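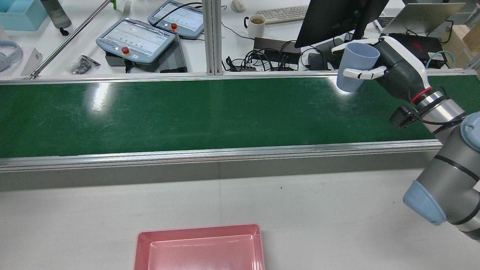
Teaching by hand at the conveyor cell: notes from Zircombe

Text by Defne Oral

In August our small group at Zircombe began a new round of demonstrations for the Katusari project. Many readers of this newsletter asked how the teaching is done in practice, so I will try to explain it from the side of the person who does the work.

The task is simple to say. The robot takes a plastic cup, brings it over the conveyor and sets it down on the belt, standing up. For a human this needs no thinking. For a hand with many joints it is a long chain of small decisions, and we want the robot to learn these decisions from us and not from a written program.

We use two ways of teaching. In the first one, the operator wears a glove and moves her own fingers, and the robot hand follows. In the second one, the operator holds the arm itself and guides it slowly through the path, while the software from Cumis writes down the joint positions. The glove gives better finger motion. Guiding the arm gives a better path, but the fingers must then be closed by a foot switch, and the result looks a little stiff.

Until now we have recorded 498 demonstrations. Of these, 109 were made by guiding the arm and the others with the glove. We removed many more before they reached the set, mostly for one of two causes: the operator stopped in the middle to think, or the cup turned in the fingers on the way. A stop of one second is nothing for us, but the robot learns the stop too. In the first tests it waited politely above the belt for no reason, exactly as Preben Bergmann does when he is checking his angle.

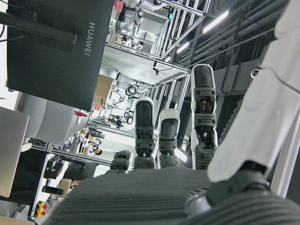

The thumb is the difficult part. With the glove, your own thumb arrives at the cup earlier than you expect, and the robot thumb comes a moment later and from a wider side. New operators close the other fingers too early and push the cup away. Iman Ghoneim, who has trained all our operators this year, asks them to begin without any cup and only open and close the hand for nine minutes. It is boring, but after it they stop looking at their own hand and begin to look at the robot's.

The wrist view helps here also. From outside, a grip can seem good while one fingertip is not touching at all. Antonina Panasiuk now plays back the wrist recording after every session and marks the moment of first contact for each finger. It takes her roughly 150 minutes per week. We hope to make a part of this automatic, but the first tries marked contacts where there were none, so for now she continues by eye.

There is still an open question about speed. Ilgın Duman would like us to demonstrate at the real speed of the belt from the beginning. I prefer to record slowly and let the playback be faster. We agreed to collect a small set in each way and compare them with the same scoring sheet, which we took from the earlier Sydorenko work and changed only a little.

If you want to try the glove yourself, please write to Iman before you come, and tell her your hand size (small, medium or large). Visits are in the afternoon, after 2 p.m., when the morning recording is finished. Please come without rings, they press on the sensors of the glove.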